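Flondbridge College, Engineering Year 2
Project report: Planning and budget for the PC strip-down cell
Group 8, draft for marking

1. What this report covers

The brief asked us to plan the kit for a small cell that helps take old desktop computers apart. Not to design the robot. Not to write the control code either, that is the other module. Our part was what to buy, what to borrow, what order to buy it in and what to leave out. Working title is Trikow, it was on the folder when we got it and it stuck.

Work was done on black desktop towers, side panel off, laid flat on the slatted platform.

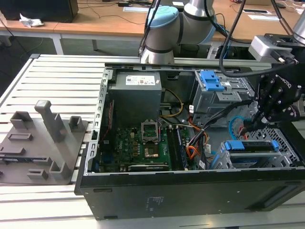
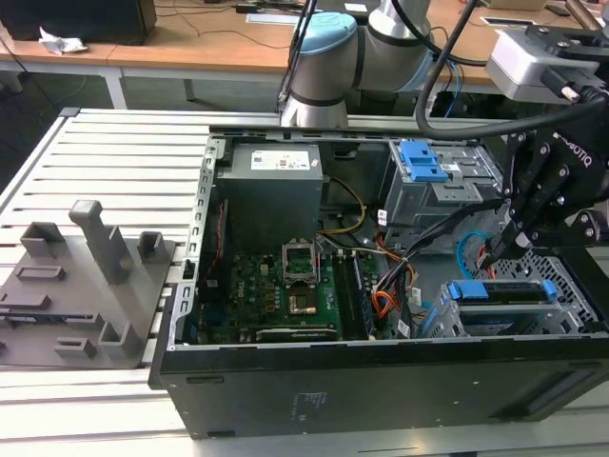 2. Starting point

The department already had the arm and the gripper so neither is in our budget. Good news, as those would have eaten everything. Also already there: slatted platform, wooden desk behind, the grey fixture plate. Everything else had to be justified line by line.

Total we were given: 500 pounds. We first read this as 500 per term. It is 500 full stop. The first plan went in the bin because of that, so section 4 is the second plan.

3. What the job needs

We split the job into steps and asked what each step needs that we haven't got.

Getting the tower on the platform. By hand. No lifting aid in the budget, considered and dropped.

Holding the tower still. Biggest gap. A tower lying on its side is heavy enough to stay put when you look at it but we would not trust that once something pulls on a cable. Needs clamps or stops. The slats help here, you can fix things between the rails wherever you want.

Getting at the cables. Power leads and data leads cross over the middle of the case and there's no tidy path between them. We planned for soft finger covers so the insulation doesn't get nicked. Cheap, and they wear out, so they have to be counted as a consumable and not as a one off.

Drives. The blue plastic latches are a gift for planning purposes, as no screwdriver tool is needed for that part. If the next batch of towers has screwed-in drives then this budget is wrong and needs doing again. See section 6.

Memory modules. Clips at the ends, small, fiddly. We left this step to a person for now.

Power supply. Screwed in from the back on most towers we read about. Would need a powered driver and a bit changer. Priced it, too dear, left out.

Sorting what comes out. Trays. Everyone forgets trays. We forgot trays in plan one.

4. Budget, second plan

Clamps and end stops for the platform: 200
Finger covers, enough for the year: 100
Trays, labels, lidded box for boards: 100
Held back: 100
Total: 500

Notes on the above.

Clamps and stops. Two suppliers looked at, Gomasex and Gbeho. Gomasex is cheaper per clamp but sells them in packs, and the pack is bigger than we need. Gbeho sells singles and the jaws are wider. We went for Gbeho. If a second cell is ever built then the Gomasex pack makes more sense and somebody should redo the sum.

Finger covers. Only one supplier had a size that would fit so no comparison to show. Marker may want to see three quotes, we know, there weren't three.

Trays. Bought from the college stores where possible as that comes off a different budget code. Ask before ordering!! We didn't the first time and it had to be sent back.

Held back. Was going to be 200. Got cut down when the clamp price went up between the quote and the order. Lesson there, quotes run out.

5. Order of buying

Clamps first. Nothing else can be tried properly untill the case is held.

Then finger covers, one set only, to check the fit. Rest of the order after that.

Trays last, they come quick.

Delivery times were the bit we got most wrong. Plan one had everything landing in the same week. Gbeho quoted longer than that and the stores don't take deliveries on a Saturday, which we only found out by asking. So the plan now has a gap in November where we have platform time booked and no clamps. Swapped that slot with another group. They were fine about it.

6. Risks to the plan

Different towers. Everything here assumes a case with release tabs and a side that comes right off. Slim desktops would need different stops and maybe a differnt height setting. No money for that.

Wear. We guessed how long finger covers last. It is a guess. After a month of use somebody should count what's left and change the number.

Price changes. Covered by the held back 100, just about. One more rise like the last one and it isn't.

Booking. The arm is shared across three modules. Kit turning up on time is no use if there's no slot to use it in. Should have made the booking sheet and the buying plan one document from the start. They are still two.

Storage. Boards with chips on can't just go loose in a cupboard. Lidded box is in the budget, antistatic bags are not, we missed them. They are cheap so will come out of held back.

7. Things we priced and left out

Powered screwdriver for the wrist. Would let the cell do the power supply. Over the whole budget on its own.

Second fixture plate. Nice to have. The one we've got does the job for small parts and we could not say what the second would be for.

Guard panels. Thought we had to buy these, but guarding for the shared arm is the department's job and sits in their risk assessment. Took it out, kept the note so the next group dosen't put it back in.

Cable tidies for the desk. Left out, anyone can bring a few ties from home.

8. If we had more

With another 200 we would restore the held back line and buy a spare set of clamps. With another 500, start on the screwdriver, though that would still need topping up from elsewhere and somebody to write the code for it.

9. Still to do

Get the clamp invoice from the office.
Add antistatic bags to the table in section 4.
Check the stores code for trays again, it may have changed.
Merge booking sheet with buying plan.
Appendix A (quotes) to be scanned and added before hand-in.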